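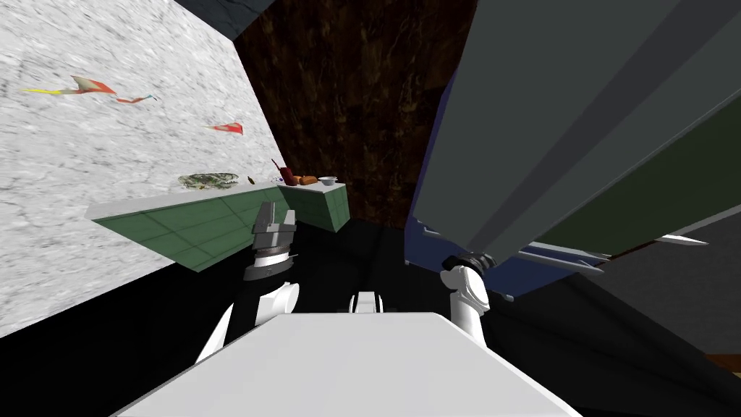

Image: Terner

A day at the Warkport ropeworks

I have wanted to see inside the ropeworks at Warkport ever since I was small enough to be lifted up to look over the harbour wall. We used to come for a week in the summer, and from the beach you could see the long, low roof running along behind the town like a train that had stopped and never set off again. My father said it was where they made string for giants, and I believed him for far longer than I ought to have done. So when I saw that Nordin were opening the doors in March I had my name down before the kettle had boiled.

I went by bus, partly because I don't care for parking in Warkport and partly because the 68 from Tretham is one of the loveliest rides I know. It goes the long way round, down past the chapel and the allotments, and then there is a bend where the hedge drops away and the whole estuary is suddenly beside you. The tide was out and the mud was shining. Sit on the left going and the right coming back, and take a cardigan, as the heating has moods of its own.

The gate is at the far end of Rope Street, past the chandler's and the shop that used to sell fishing bait and now sells candles. Entry was £5 and they gave me a paper wristband and a little square of card with 3339 printed on it, for the raffle. I was rather pleased with my number. It had a good swing to it, and I kept it in my glove all morning so as not to lose it.

You go in through the hemp store first, and the thing that strikes you is the smell. I had expected tar, and there is some tar in it, but mostly it is like a hayloft with a hint of old church hassock, very sweet and dry and a bit dusty at the back of the throat. The bales come in pressed flat and bound, and our guide pulled a handful out so that we could feel it. It was much softer than I'd imagined, nearly like hair, a lovely pale greeny gold. Most of what Nordin sell nowadays is made from man-made fibre, and there was no pretending otherwise, but they still keep hemp going for the old sailing boats and for bell ropes, and for theatres, who apparently like the way it holds a knot.

From there it was on to the hackling room, where the fibre is combed. They had one of the old hand boards out on a bench, a fierce thing covered in steel pins, and anyone who wanted could have a go at drawing a hank through it. I did want. You have to throw the end over the pins and pull towards you with a sort of flick, and if you pull too slowly it grips and you stand there looking foolish, as I did. A little dab of oil is put on the pins to help it run. It used to be whale oil, and the smell of it was said to follow the hacklers home and into their beds, poor souls. The modern combing is done by machine in the next bay, and it makes such a racket that we were all given ear defenders and had to do our admiring in dumb show.

Then the walk itself. I don't quite know how to tell you about the walk. You come through an ordinary door, the kind you might find on a scout hut, and the building simply goes away from you. The far end is so distant that the people at it look like pegs on a washing line. The floor is old boards, worn into two pale tracks by generations of people going backwards, as a ropemaker spinning by hand walks backwards all day, letting the fibre out from a bundle round the waist. Someone in our group asked how far they would have walked in a week, and the answer was given in trips to Tretham and back, a very good local way of putting it, though I'm sorry to say I've forgotten how many.

We were lucky enough to see a rope laid. The strands are stretched out down the length of the building, hooked to a machine at one end and to a sledge on a track at the other, and between them sits a wooden cone with grooves down its sides, called the top. When everything starts turning the twist builds up and up until the strands are fairly humming, and then the top begins to creep along by itself, pushed by the rope forming behind it. All the while the sledge is dragged slowly up the floor, for a rope is a good deal shorter than the strands that go into it. I found it oddly moving. The top goes by at the pace of an old dog, and behind it there is a rope where there wasn't one a moment before!

What I hadn't understood until then is that the twist in the strands goes one way and the twist in the rope goes the other, and that each is trying to undo itself and can't, because of its neighbour. The guide had us do it ourselves with lengths of garden twine, in pairs, one holding and one turning. Mine came out lumpy at one end and rather good at the other. I have it here on the desk, and I've been using it to tie back the curtain.

Lunch was in the old counting house, up a flight of stairs that I would call steep (there is another way in round the back for anyone who would rather not, and you only need to ask at the gate). There was leek and potato soup, and cheese scones as big as a fist, and a fruit cake that I would happily go back for on its own. The tables are set out among the old ledgers, which are behind glass, thank goodness, given the soup. I spent a long time reading the open pages. There are orders for clothes lines and plough lines and halters, ropes for wells, ropes for a travelling circus, and one rather plaintive entry from a vicarage wanting to know if the swing could be repaired or must be bought new.

In the afternoon you were free to wander. I did the knot tables, where I finally learned to tie a bowline that stayed tied, and I watched a bell rope being finished. The woolly part that the ringers hold is called the sally, and the tufts of coloured wool are tucked in by hand between the strands and then clipped like a hedge. This one was in red, white and a deep blue. There was a drift of clippings on the floor under the bench and several of the children were stuffing their pockets with them, with full permission.

If I had a grumble it would be that the shop is very small and we all arrived in it together. The doormats are beautiful but heavy, and I would have bought one had I not had the bus to think of. I came away with a ball of tarred twine for the beans and a dog lead for my sister's spaniel, who will eat it. The raffle, I am sorry to report, went to a different number altogether. The prize was a hammock, so perhaps it's as well, as I have nowhere to hang one and would certainly have tried.

A few things that may be of use if you're thinking of going. Wear flat shoes, for the boards in the walk have gaps between them. It's cold in there, a good deal colder than outside, and there is no heating in the walk at all on account of the dust. The tours leave from the hemp store and fill up quickly in the morning, though the last one of the afternoon had only a few people on it when I looked in, and they seemed to be getting a longer turn at everything. Dogs are welcome in the yard. The toilets are beside the counting house and were spotless.

They stop at 5, and a bell is rung in the yard to tell you so. I walked down to the harbour afterwards with my twine under my arm and looked back at the long roof from the wall, which I can see over perfectly well these days. Then I had a bag of chips in the bus shelter and caught the next one home, on the right-hand side, with the tide coming in over the mud.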